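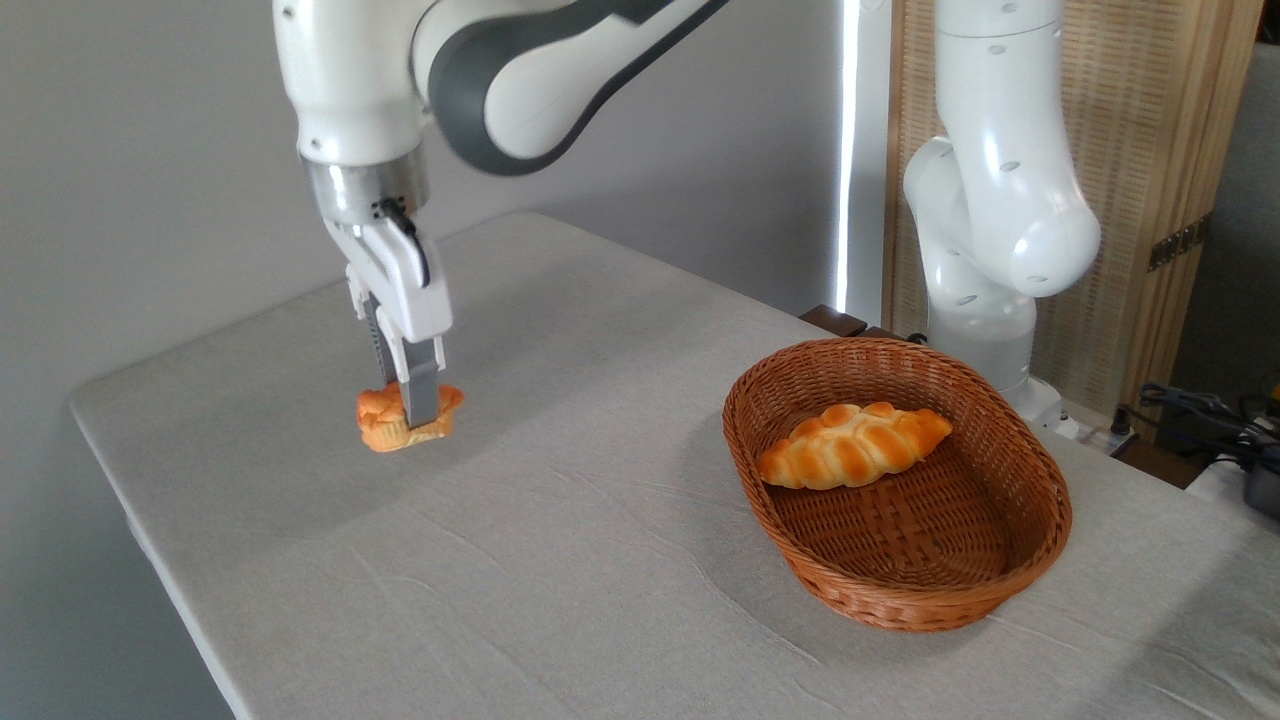 Figure 41. Bread table with cloth and oval basket.

Section 6. Bread and Pastry Tables

6.1 Purpose

This section sets out how bread and pastry tables are to be prepared, filled, maintained and cleared in the dining rooms of Ogundipe Hall, Prorimville. It applies to breakfast service, afternoon receptions and private functions. It does not apply to the counter in the lobby, for which see Section 9.

Staff are expected to have read Section 2 (Hand Washing and Allergen Control) before working at any table described here.

6.2 Items required

Before starting, collect the following from the linen room and the service pantry:

Table cloth, light gray, pressed or smoothed
Oval woven basket, shallow, with rolled rim
Serving tongs and tong rest
Allergen card and card holder
Side plates and paper napkins
Crumb brush and pan
Bread and pastries, as listed on the function sheet (form 1097)

Note: Baskets are stored on the lower shelves of the service pantry. Do not take baskets from the fruit shelf. They are washed on a different schedule and are not to be used for bread.

6.3 Checking the basket

1. Hold the basket under a good light and look along the rim for split or lifted strands.

2. Run a clean, dry cloth over the inner floor and the sloped sides. If the cloth catches, the basket has a loose end and must be set aside.

3. Turn the basket over and tap the base. Remove any crumbs from the weave with the soft brush.

4. Confirm that the basket is fully dry. A basket that feels damp or smells musty must go back to the drying rack and another must be used.

Caution: Do not trim loose strands with scissors or a knife. Short ends may fall into the food. Tag the basket and place it in the repair bin.

6.4 Laying the cloth

1. Wipe the table top with the food-safe cleaner supplied and allow it to dry.

2. Check the cloth for stains, holes and loose threads on both sides. Return soiled cloths to the laundry cart.

3. Place the folded cloth at the center of the table and open it toward the long edges first, then toward the ends.

4. Adjust the cloth until the drop is even along the edges that face guests. The corners should hang freely and must not touch the floor.

5. Smooth the surface from the center outward with the flat of the hand. Soft folds in the fabric are acceptable. Raised creases under the place where the basket will stand are not.

Note: The Fliltus cloths are woven with a slight texture and will not lie as flat as the older white cloths. They should not be pinned or taped. If a cloth slides, use the thin under-pad kept with the linens.

6.5 Positioning the basket

1. Set the basket down flat. Do not drag it across the cloth.

2. For a table served from one side, place the basket toward the right half of the table and leave the left half open for plates and napkins. For a table served from both sides, place the basket in the center.

3. Turn the basket so that its long side faces the guest.

4. Leave at least a hand's width between the rim and the edge of the table.

5. Place the tong rest beside the basket, on the side from which guests approach.

6. Stand the allergen card behind the basket, where it can be read without leaning over the food.

Baskets may be lined or unlined. Unlined baskets are used for whole rolls and buns with a firm crust. A liner is required for anything filled, iced, dusted with sugar or likely to leave grease on the weave. When a liner is used, fold the corners inward so that the rim remains visible.

6.6 Filling the basket

Bread is to be cooled before it is placed in a basket. Warm bread softens at the base and may take the mark of the weave.

1. Bring the bread from the pantry on a covered tray. Rest the tray on the service cart and keep it off the guest table.

2. Handle each piece by its sides with clean tongs or fresh gloves. Apply only as much pressure as is needed to lift it. Glazed crusts crack easily and should not be gripped from above.

3. Place longer or braided pieces first, toward the back of the basket.

4. Place round pieces in front, with the domed side up.

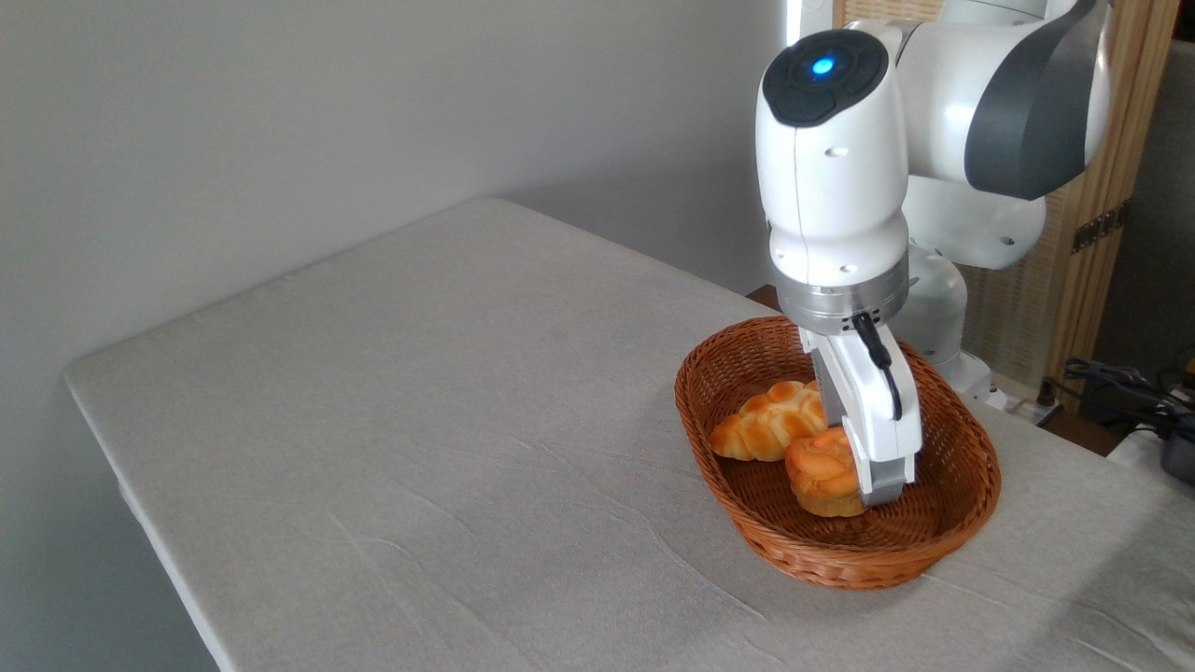
5. Leave a small gap between one piece and the next so that a guest can lift a roll without touching its neighbor. The floor of the basket may remain partly visible. A shallow basket should never be filled above the rim.

6. Put small pastries in last. If a pastry has a soft or uneven edge, set it against the side of the basket where it will be supported.

7. Step back to the guest's side of the table and check the arrangement from there. Turn any piece that shows a torn or flattened side.

Caution: A piece that has touched the table cloth, the cart handle or the floor must be discarded. It may not be returned to the basket or to the tray, even if it was on the cloth only for a moment.

Caution: Products containing nuts or seeds must be placed in a separate basket with its own tongs. Do not place two allergen groups in one basket, with or without a liner between them.

6.7 Quantities

The quantity of bread is given on the function sheet and is set by the pantry supervisor. Table staff should not increase or reduce it without approval. For functions of more than 100 guests, a second bread table is required and is prepared in the same way as the first.

Small baskets refilled often are preferred to large baskets filled once. A table with only a few rolls on display is acceptable during quiet periods, provided that the reserve tray is ready in the pantry.

6.8 Maintenance during service

1. Inspect the table after each group of guests has passed.

2. Remove broken pieces, empty paper cases and used napkins.

3. Brush crumbs from the cloth into the pan, working away from the basket. Do not brush crumbs onto the floor.

4. Replace the tongs if they have been laid on the cloth.

5. Refill from the reserve tray as described in 6.6. Move the older pieces forward and place the newer pieces behind them.

6. If the cloth is stained during service, cover the spot with a folded napkin. Change the cloth at the next break. A wet cloth is to be changed at once, and the basket is to be removed before this is done.

Note: Guests who ask about ingredients are to be shown the allergen card. Where the card does not answer the question, refer the guest to the pantry supervisor. Staff must not answer from memory.

6.9 Clearing the table

1. Take the basket to the pantry with any remaining bread still in it. Do not empty it at the table.

2. Discard bread that has been on open display. Bread left on the covered reserve tray may be kept if the supervisor has initialed the tray label.

3. Collect the tongs, tong rest and card holder and place them in the wash area.

4. Fold the cloth inward from all sides so that loose crumbs stay inside, and carry it to the laundry cart. Shake it out over the lined bin before placing it in the cart.

5. Wipe and dry the table top.

6.10 Cleaning and storing baskets

1. Remove the liner, if one was used.

2. Brush the inside with the soft brush, following the direction of the weave.

3. Wipe the basket with a cloth wrung out in warm water and Uvis mild soap, then with a second cloth and clear water. Do not soak the basket and do not place it in the dishwasher.

4. Set the basket upside down on the drying rack, away from the oven and the radiator.

5. When dry, return it to the lower shelf. Baskets of the same size may be nested with a sheet of clean paper between them.

Caution: Oil, wax and furniture polish must not be used on any basket intended for food.

6.11 Records

Enter the table number and the name of the setup attendant on form 1097 before service begins. Damaged baskets and cloths are to be entered on the back of the same form. Replacement stock is ordered every November, and items not recorded by that time may not be included in the order.

For butter, preserves and other items served beside bread, continue to Section 7.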